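I started working at Grirton when the packing room had one radio, two big tables and a lot of sore backs. My job was picking up small stuff and putting it where it belonged. Boxes in this bin, wrappers in that bin, bags flat on the pile. All day long! So when kids ask me if a robot took my job, I have to think for a second, because the answer is sort of yes and sort of no.

## What does automation mean?

It's a long word for a simple idea. Automation is when a machine does a job by itself, or most of it, after people have set it up. A dishwasher is automation. So is the door at the grocery store that slides open when you walk up to it. At our place it's a robot arm we call Dollenik (I didn't pick the name), and it sorts returned packages. More than 2000 of them go past it on a busy Monday.

Dollenik is strong and it never gets bored. But when it first came to us, it was terrible at picking things up. Think about how your own hand works. You don't grab a grape the way you grab a baseball, and you don't even stop to wonder about it. A robot hand has to be taught every bit of that.

## How do you teach a hand?

You show it. A person holds a gripper, a kind of robot hand with a handle, and does the job with it over and over. A camera on the gripper records what happens, and the robot's computer program learns from all those recordings. Some of us do our practice at home or in the break room, with ordinary things lying around. A chair seat works fine as a table.

The tricky stuff is the trash, believe it or not. A small box is pretty easy, with its flat sides and corners. A ball of crumpled foil is a different shape every time. And clear plastic bags are the worst — a camera can look right through them, and they shine where the light hits.
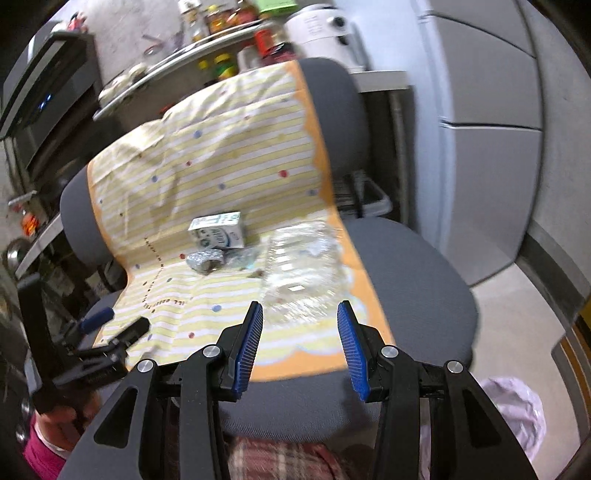 Normunds Rätsep told me he thinks the plastic bags are where people will be needed the longest, and that he'd like to see any machine get through a whole shift of them without calling for help. He also said he doesn't miss bending over the bins one bit, and his knees don't either.

I agree with him about the bins. Dollenik does call for help, by the way. When it can't figure out how to hold something, a yellow light comes on and one of us walks over. On my best day I only walked over 7 times. On my worst day I lost track before lunch.

## So what happened to the people?

There used to be nine of us sorting by hand, and now there are four. That's a real change and I won't pretend it isn't. Two people moved over to the repair bench, one went back to school, and two left for other jobs. One of those two was pretty mad about it, and I understood why. It's scary to hear that a machine is coming to do the thing you're good at.

My own day is really different now. In the morning I check the gripper pads to see if they're worn down. Then I watch the arm, help it when it gets stuck, and record new lessons when some odd new package shows up. I had to learn a lot! Christos Raptis spent weeks teaching me to read the computer screen, and I asked him the same question so many times that he wrote the answer on a sticky note for me.

Some parts I like better. My back feels good, and I get to solve puzzles. Some parts I don't like as much. It's quieter, and I miss talking across the table with everybody.

## Try it yourself

Get a pair of kitchen tongs and ask a grown-up for a few clean things from the recycling. Try a little box first, then a ball of foil, then a plastic wrapper. Use only the tongs, and keep your other hand behind your back. Now close one eye and do it again.

If you drop the wrapper, pick it up and have another go. I still drop mine.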